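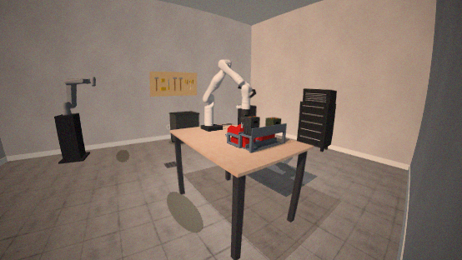 How do I move my sleeper cabin booking to a later train without losing the meal plan?

Open the booking in Farnorar, pick Change Departure, and leave the cabin type exactly as it was. The meals carry over as long as the cabin type matches.

Ticket 251, night train bookings, my notes so far

Hi, Apolline Gilbert again! I tried the above for my trip to Pitemstead in March and the cabin moved fine, but the dinner seating vanished (the breakfast one stayed, go figure). I logged out, came back in, same thing. Then I tried it on my phone and got "seat hold expired" after maybe a minute.

6:15 pm: Hipólito on the support desk had me cancel the hold and wait 40 minutes. I waited, made tea, tried again. Dinner showed up, but for one person, and there are two of us in that cabin!

7:30 pm: He's added the second seat by hand and says the $100 change fee will come off. I can see both dinners now. The fee is still on there, so please keep this one open until it's gone.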